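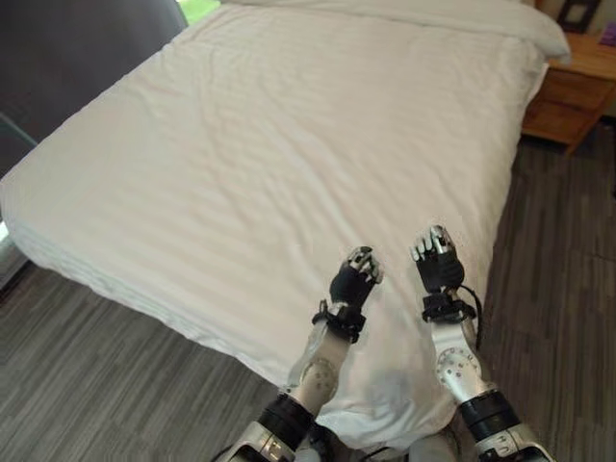
What size duvet should I buy for a bed with a deep mattress?
Go one size up from the mattress. A king duvet on a queen bed covers the sides of a mattress up to 14 inches deep and still leaves enough to hang toward the floor.

Radura All-Season Duvet, White

The Radura is a plain white duvet made to be used with or without a cover. It is our middle weight, meant for bedrooms kept between 60 and 70 degrees. If your room is colder than that in winter, look at the Radura Winter. If you sleep hot, the Radura Light is the same shell with less fill.

Item number: 518
Colors: white only
Sizes: twin, full/queen, king
Price: $185 for the king. See the menu for other sizes.

Materials

The shell is cotton percale on both sides. The fill is polyester fiber, sewn into boxes so it stays put in the wash. There is no down, feather or wool in it. The edge is piped in the same white cotton, and there is a fabric loop at each corner for tying into a cover.

Measurements

Twin: 68 x 88 inches
Full/queen: 90 x 90 inches
King: 106 x 90 inches

Measurements are taken flat before washing. Allow for shrinkage of up to 3 percent after the first wash. Most of that is in the length.

How it sits on the bed

Percale is a crisp cloth and it creases. With the duvet spread over a large bed you will see light wrinkles and low ridges running across the width, more so in the first week out of the bag. They soften with use. If you want it flatter, shake the duvet from the foot of the bed, pull both lower corners at the same time and smooth it with your forearm toward the edges. A steamer held a few inches off the cloth also works. Do not use an iron directly on the filled part.

The duvet can be left to hang over the sides or tucked at the foot. Tucking uses up 8 to 10 inches of length, so on a tall mattress you may not be able to tuck it and still reach the pillows. In that case leave the foot loose.

Some customers like the top edge pulled up over the lower part of the pillows. Others fold it back by a foot or so. Both sides of the shell are the same cloth, so either way looks the same.

Washing and drying

Machine wash warm on a gentle cycle with a small amount of mild detergent. The twin fits most home washers. The king needs a large front loader, and we suggest a laundromat machine if yours is smaller than 4.5 cubic feet. No bleach and no fabric softener. Softener coats the fibers and the boxes go flat.

Tumble dry low. Stop the dryer every half hour, take the duvet out, shake it and put it back the other way around. A king takes 3 hours or a little more. Check the middle boxes by hand before you put it back on the bed.

Used inside a cover, it needs washing twice a year. Used without one, wash it monthly.

Storage

Fold in thirds and keep it in the cotton bag it came in. Vacuum bags are fine for a move but not for a whole season.

What is in the box

One duvet, one cotton storage bag, one care card. Pillows, sheets and duvet cover are sold separately.

Goes with

Lukmont Duvet Cover, white or oatmeal (has ties at all four corners)
Lukmont Pillow, medium, standard and king
Tilahun Mattress Pad, fits mattresses up to 16 inches deep

Customer notes

"Bought the king for our queen bed as the page suggests. Covers the sides fully. It was stiff the first few nights, fine now." Prasanna Bhuiyan

"Good weight. I wish it came in gray. The loops held up in the wash but one box near the edge needed fluffing by hand." Daithí Rafferty

"Took longer to dry than I expected. No complaints otherwise." Chiharu Uchida

Shipping and returns

Ships in 2 to 4 business days from our warehouse. Unwashed duvets can be returned within 30 days in the original bag. Washed duvets can only be returned for a fault in the stitching or shell, which we cover for 10 years. Keep your order number for this.

Questions about sizing go to Mio Shimada at the Plisosska order desk, weekdays 9 to 5.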